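Pinces à main pour l'atelier : ce qu'il faut regarder avant d'y croire

Mis à jour le 10/09/2018

On me demande souvent s'il faut s'équiper d'une de ces pinces tenues à la main, celles qui servent à montrer un geste qu'un bras refera ensuite. J'en ai comparé deux modèles, la Remau et la Tomar, sur l'établi, avec des outils ordinaires. Je reste réservé. Les fiches promettent une prise « universelle », et ce mot me fait toujours ranger mon portefeuille.

Premier conseil : laissez de côté les cubes en mousse livrés avec la pince. N'importe quoi attrape un cube en mousse. Prenez un tournevis, un rouleau d'adhésif, une éponge, et surtout des ciseaux. Les anneaux offrent peu de matière à serrer, les lames pivotent, et le poids n'est pas là où on l'attend.
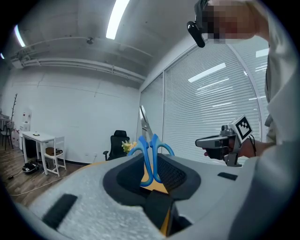 Ciseaux à poignées bleues tenus debout, lames légèrement entrouvertes.

Pour les ciseaux, saisissez par les anneaux, lames vers le haut, et gardez l'autre main à distance. Une lame entrouverte peut bouger quand on incline la pince. Si vous comptez répéter l'essai, un élastique autour des lames règle la question – mais notez-le, car vous ne testez plus tout à fait la même chose.

Je fais 15 prises par objet, dont 5 avec la pince penchée. Le vendeur, lui, en montre une seule, bien choisie. Sur l'ensemble de mes essais de mai, la Remau a gardé l'objet 61 fois avant que j'aie à nettoyer les patins. La Tomar serre plus fort, et marque le plastique tendre.

Les patins, parlons-en. La poussière de ponçage les rend glissants en un rien de temps. Un chiffon humide, puis un chiffon sec. Pas de dégraissant, j'ai ruiné un jeu comme ça.

Côté câble, prévoyez une boucle lâche près du poignet. Tendu, il tire sur la main et fausse le geste – on accuse alors la pince à tort.

Reste le prix. Le lot Stovbridge, avec caméra et contrôleur Berach, était à 1715 euros quand j'ai demandé un devis. Pour un atelier d'amateur, je ne vois pas. Faites-vous prêter le matériel une semaine, essayez-le avec vos propres outils, et demandez le tarif des patins de rechange avant de signer quoi que ce soit.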